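Still waiting for a machine that wipes the counter

Every June I get the same email from a different company. This year it was Flisance, and the subject line said my kitchen was about to run itself. I've been writing this blog long enough to remember when my kitchen was about to run itself the first time.

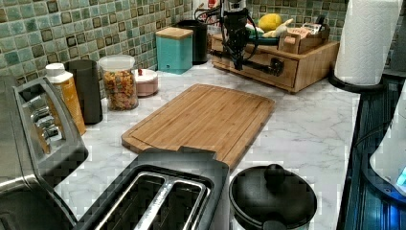

My test for these things hasn't changed. Make toast for two people while somebody else is using the kitchen, then leave the counter the way you'd want to find it. A ten-year-old can do it, badly, with complaints. I have yet to see a machine do the whole job.

The email had numbers in it, of course. Flisance says its arm got through 488 out of 554 "kitchen tasks" in its own trials. I wrote back asking what a task was. Gervasio Tapia, who answers their press mail and was perfectly nice about it, told me that picking up a lemon is a task and putting it down is another task. So moving a lemon scores two. By that measure I had a very productive Monday.

Then there's the matter of the 66 that didn't work. If I dropped or missed that many things in my own kitchen I'd be eating off paper plates. Gervasio said most of the failures were "recoverable," meaning a person came over and sorted it out. I know that person. In my house that person is me, and I would like the evening off.

What bugs me most is how the chore gets chopped up. Opening a drawer with a round knob is hard for a gripper, I believe that, and I'm glad bright people are working on it. But opening the drawer was never the chore. The chore is noticing the crumbs have gone under the toaster again, moving the toaster, moving the pot so you can move the toaster, wiping, and putting it all back before the bread gets cold. Real counters are full. Mine has jars and canisters along the wall that haven't shifted in years, and any arm coming down from overhead has to work around every one of them, with a glass jar of pasta waiting to be knocked over.

Venla Salminen disagrees with me, and she has spent more time near these machines than I have. She worked on the packing line at Schouten, where they tried an arm for loading trays. It did fine, she says, once they stopped asking it to deal with mixed boxes. Same tray, same height, same spot, all shift long. Fine. I'll give her that one — but look at what they had to do to the job first. They took out everything that made it annoying for a person and then handed over what was left.

You can do that on a shop floor. You can't do it at home, unless you want to bolt down the cutting board and tell the kids which way the paper towels have to face.

Venla's answer is that I said the same about robot vacuums. True, and I still pick up the socks before it runs.

I'd pay $1,000 tomorrow for something that cleaned up after breakfast without me standing there. I'd put up with slow. I'd put up with ugly, and with cables. Flisance won't give a price, or a date, and when I asked whether anyone on the team used one at home Gervasio said he'd check and get back to me.

He hasn't yet. I'll update this post if he does.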